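The Two-Arm Table at the End of the Row

Every weekday before eight, Barrett Brannigan goes down the row of tables at Hegazy with a flashlight, a hex key on a loop of string and a clipboard. He starts with the one that gave trouble the day before. For most of this spring that has been the same table, a two-arm cell that came over from the Irkport shop in a rented van and lost its calibration on the way.

Brannigan is 58. He repaired commercial sewing machines for most of his working life and came to robots through a classified ad. His job title is cell technician. What that means in practice is that he keeps small robot arms accurate enough that the people who run them can forget about him.

"If they know my name, something broke," he said.

The arms at Hegazy are not the big orange kind that weld car bodies. They are light, black, built from servo motors bolted end to end, and a person can lift one with one hand. They work in pairs over a table. An operator guides them through a small job, picking something up or putting it somewhere or lining it up with something else, and the motions are recorded. Later, software is trained on the recordings. A cell that drifts out of line during the day makes a day of recordings that don't match each other, and most of those get thrown out.

The shop keeps a log on every cell. The two-arm table had 3,508 hours on its left arm when Brannigan opened the book for this article, and 3,883 on its right. The gap comes from a stretch last year when the left arm was on a shelf waiting for a shoulder servo.

Setting up

A cell starts with the frame. Hegazy uses black aluminum extrusion, the slotted kind, because anything can be bolted to it anywhere and moved again. Fouad Ramadan builds the frames. He squares each one on the floor with a tape measure, corner to corner both ways, and won't tighten the last bolts until the two diagonals agree.

The top goes on next. Ramadan prefers butcher block. He tried a painted board in the first year and the grippers scratched it so badly that the overhead cameras began picking up the scratches. Wood can be sanded. It also moves with the weather, so he leaves a little room at the rails, and in June, when the building gets humid, he goes around and checks that nothing has started to bind.

Then the arms are mounted. Each base gets four bolts, tightened in a cross pattern and marked with a stripe of paint across the head and the frame. If the stripe no longer lines up, the bolt has turned. Brannigan checks the stripes first every morning because it takes ten seconds.

Cabling takes longer than everything else put together. Each arm has a power line and a data line, and the grippers have their own lead that has to cross every joint on the way out. Too tight, and the lead pulls on the wrist when the arm reaches. Too loose, and it hangs in the work. Sânziana Nedelcu, who does most of the wiring, runs each arm by hand to its farthest reach before she ties anything down, then adds slack at the elbow and runs it again.

"People want it neat," she said. "I want it to still be plugged in at four o'clock."

The shop bought a spiral cable sleeve from a supplier called Vultitz two years ago and used it on every arm for a few months. It looked very good. It was also stiff in the mornings, and the arms had to push against it. Most of it has since been cut off. A few feet are still on a cell at the other end of the row, and Nedelcu says she will get to it.

What wears out

The motors last longer than people expect. Brannigan has replaced nine in his time at the shop, and he remembers most of them. Shoulders go first, as they carry the rest of the arm. The sign is a sag of a few millimeters when the arm is told to hold still. He checks with a steel ruler clamped to the rail and a pencil mark.

Gripper fingers are the real consumable. They lose their grip faces, the screws back out, and sooner or later someone drives one into the table. Hegazy keeps a drawer of spares. A finger change takes about fifteen minutes, plus the time to zero the gripper again, and it is the zeroing that matters. The software has to be told where fully open is and where fully closed is. If that is off by a little, a grip that should be firm comes out soft, or the motor strains against itself and heats up.

The shop had one bad week in February when three grippers overheated on three different cells. Everyone blamed the motors. Brannigan took one apart on his bench and found nothing wrong with it. The cause was a settings file that had been copied from an older machine. Chaimae Benjelloun, who looks after the software side, found it by printing out both versions and reading them with a ruler. She now keeps the settings for every cell in one place and signs off on changes herself.

The move

The trouble with the two-arm table began with the van. The Irkport shop was closing and its cells were split up. This one was strapped down properly, with the arms folded and wrapped in moving blankets, but it rode two hours over bad road, and when it was set up again the right arm landed to one side of wherever it was sent.

Ramadan squared the frame again. It had barely shifted. Brannigan checked the paint stripes, and two on the right base were broken. He tightened them and the error got smaller but did not go away. He then spent most of a day on the wrist before he tried the joint above it, where he found a horn screw that had backed out by less than a turn.

"I started at the wrong end," he said. "You do that."

After the mechanical work came calibration. Benjelloun has each arm touch a set of points on the tabletop, and the software compares where the arm thinks it is with where the point is known to be. The routine calls for 70 touches per arm. She ran it twice on the left and four times on the right before the numbers settled.

The acceptance test is less formal. A cell passes when both arms can work close together on small, light objects without knocking them around or hitting each other. Hegazy's test set includes foam blocks, bottle caps, a stack of paper cups and a bag of dice. Foam is useful because it weighs so little. An arm that arrives a bit too far over will shove a foam piece along the table, and the mistake is plain to anyone standing there.

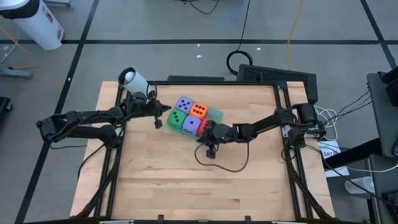

Dice make a harder test than they sound, and Brannigan likes to leave them for the end. The job is to get them packed side by side, and a die is light enough that closing on one can nudge the one next to it. On this table there are five of them, in two rows on a pale green tray, with the right gripper up against the red one at the end of the front row while the left gripper waits, open, a short way off. He watches the gripper lead during this part as well. On the right arm it hangs in a loose loop down over the wood, which gives the wrist plenty of slack.

A cell also has to pass with the operator who will be using it, and that was Solange Delaunay. She has run tables at Hegazy for three years and has strong opinions about them. She said the right arm felt heavy. Brannigan could find nothing on the ruler. Benjelloun looked at the current readings and saw the shoulder drawing slightly more than its twin on the left, within limits but higher.

They swapped the shoulder servo that afternoon. It is a job of six screws and two connectors, and the arm has to be held up the whole time by a second person. Ramadan held it. The old motor went into a box with a tag on it, and Delaunay said the arm felt better.

The log entry for the swap is dated 2019-04-08 and runs to one line. The next entry is a routine check.

Keeping it there

Hegazy's maintenance schedule fits on one sheet of paper, taped inside the door of the parts cabinet. Bolts and stripes every morning. Gripper zero at the start of each shift. Full calibration once a week, or after any collision, or after anyone moves a table, which Brannigan underlined. Every 2,000 hours an arm comes off its mount and goes to his bench for a day, where he opens each joint, cleans out the dust and checks the gears.

Dust is a bigger problem than he expected when he started. It comes from the carpet and from the foam, which sheds as it gets handled, and it ends up in the gears with the grease. He asked for a hard floor last year and was told it would be looked at.

The shop is now thinking about a tool changer made by Bridum, which would let an arm drop one gripper and pick up another without a technician. A sales rep brought one in on a cart. Nedelcu liked the connector. Brannigan asked how it was cleaned, and the rep had to call someone.

For now the fingers are changed by hand. There are eleven in the drawer, and Brannigan has ordered more in the longer size, which Delaunay prefers.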